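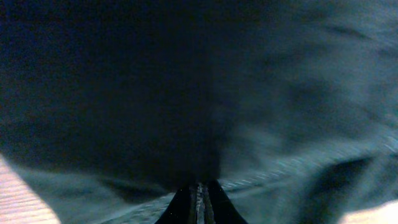

손목 카메라로 본 작업 중인 천. 아래쪽 검은 것이 그리퍼 손가락.

8월 1일에 Vorano 공개 행사에 다녀왔다. 옷을 다루는 로봇을 만드는 곳인데, 일반 방문객을 받는 날이 일 년에 두 번이고 다음은 11월이라고 한다. 신청은 홈페이지에서 했고 참가비는 없었다. 오전 반과 오후 반이 있어서 나는 오전 반으로 갔다.

건물은 역에서 버스로 세 정거장이다. 정류장 이름이 건물 이름과 달라서 한 번 지나쳤다가 걸어서 돌아왔다. 1층에서 이름표를 받고 3층으로 올라가는데 엘리베이터가 느리다. 계단이 빠르다. 가방은 사물함에 넣어야 하고 사물함 동전은 나중에 돌려받는다. 우리 조는 11명이었고 학생이 많은 편이었다. 세탁 공장에서 일한다는 분도 한 명 있었는데 질문을 제일 많이 했다.

처음 이십 분은 앉아서 설명을 들었다. 발표자는 Krystyna Gajewski라는 분으로 그리퍼 쪽 담당이었다. 영어로 발표하고 옆에서 직원이 통역을 했다. 내용은 대체로 왜 천이 어려운가에 대한 것이었다. 상자나 병은 모양이 정해져 있으니 어디를 잡을지 미리 정해 둘 수 있다. 옷은 놓을 때마다 모양이 달라지고, 잡는 순간에 또 달라진다. 겹쳐 있는 천에서 한 겹만 잡을지 두 겹을 같이 잡을지도 정해야 한다. 발표자 말로는 실패의 절반 이상이 들어 올릴 때가 아니라 처음 집는 순간에 나온다고 했다.

사용하는 팔은 Palard라는 이름으로 부르고 있었다. 자체 제품인지 들여온 것인지는 물어보지 못했다. 제어 프로그램 이름은 Cieślak이다. 폴란드 성씨라는데 읽는 법을 두 번 들었는데도 잘 모르겠다. 대충 '치에실락'에 가깝다.

설명이 끝나고 작업대 쪽으로 옮겨서 시연을 봤다. 관람선이 바닥에 테이프로 표시되어 있고 팔이 움직이는 동안에는 선 안으로 들어갈 수 없다. 작업대 뒤에는 모니터가 있어서 손목 카메라 화면이 그대로 나온다. 나는 팔보다 모니터를 더 오래 봤다. 팔 쪽에서 보면 손가락이 천에 가려질 때가 많은데 모니터로는 손가락 끝이 어디에 닿는지 보인다. 다만 천에 바짝 붙으면 화면 대부분이 어두운 색 천으로 차 버려서 어느 부분을 보고 있는지 알 수 없었다. 같은 조의 학생이 로봇은 이걸 보고 어떻게 아느냐고 물었고, 이 카메라 하나만 쓰는 것이 아니라 위쪽 카메라와 같이 쓴다는 대답이 돌아왔다.

동작은 생각보다 느리다. 손가락을 벌리고 천 가까이 내려가서 멈춘 다음 조금씩 다가간다. 멈춰 있는 시간이 꽤 길어서 처음에는 고장인 줄 알았다. 담당자 설명으로는 행사 날에는 안전 때문에 속도를 낮춰 놓는다고 한다. 평소 속도 영상도 보여 줬는데 그것도 사람 손보다는 느렸다.

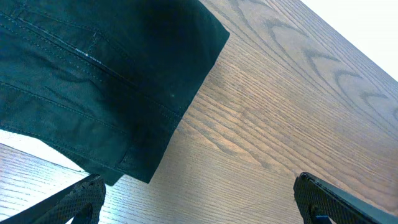
가장자리를 찾는 것이 이 작업의 핵심이라고 했다. 천 한가운데를 집으면 들어 올릴 수는 있어도 그다음에 펼치기가 힘들다. 밑단이나 모서리를 잡으면 늘어뜨렸을 때 모양을 짐작하기 쉽고 다음 동작으로 이어 가기 좋다. 그래서 프로그램이 먼저 하는 일도 접힌 선과 진짜 끝단을 구별하는 것이다. 주름이 끝단처럼 보이는 경우가 있고, 어두운 색 옷은 주름과 그림자가 섞여서 더 까다롭다고 한다. 밝은 옷으로 하면 성공률이 올라가지만 그러면 연습이 안 되니까 일부러 어두운 옷을 많이 쓴다고 했다.

박음질 선도 단서가 되는지 내가 물어봤다. 된다고 한다. 다만 옷마다 위치가 달라서 그것만 믿지는 않는다는 대답이었다. 세탁 공장에서 오신 분은 젖은 옷도 되느냐고 물었는데 아직은 마른 옷만 한다고 했다. 지퍼 달린 옷은 할 수는 있으나 손가락이 빨리 닳는다고.

손가락은 소모품이다. 시연이 끝나고 예비 부품을 직접 만져 볼 수 있었다. 표면에 마름모꼴 무늬가 있는 검은색 손가락이고 손톱으로 긁으면 걸리는 느낌이 난다. 매끈한 것으로도 해 봤는데 얇은 천이 미끄러져서 바꿨다고 한다. 눌러 보니 생각보다 단단했다.

벽에는 기록판이 있었다. 올해 들어 집기 시도가 3,451번, 그중 성공으로 친 것이 2,556번이라고 적혀 있었다. 성공 기준은 들어 올린 뒤 정해진 시간 동안 떨어뜨리지 않는 것이고, 잘 접혔는지는 따로 센다. 접기 쪽 숫자는 기록판에 없었다. 물어보니 아직 공개할 정도가 아니라고 했다.

마지막에는 Pirker라는 작은 장치를 봤다. 양말 짝을 맞추는 것인데 그날은 점검 중이라 움직이는 것은 못 보고 설명판만 읽었다. 나는 사실 이걸 보러 간 것이었다. 11월에는 돌릴 예정이라고 하니 그때 다시 신청할까 한다.

전체 시간은 두 시간이 조금 안 됐다. 의자가 모자라서 시연은 서서 봐야 하니 편한 신발이 좋다. 개인 사진 촬영은 작업대 주변만 가능하고 복도와 사무실 쪽은 안 된다. 주차장은 있지만 방문객은 쓸 수 없다고 안내문에 적혀 있었다. 1층 카페는 점심때 줄이 길어서 나는 정류장 건너편 국숫집에서 먹고 왔다. 비빔국수 보통.

신청 페이지는 행사 한 달 전쯤 열린다. 오후 반이 먼저 마감된다고 하니 시간이 되는 분은 오전 반이 낫다.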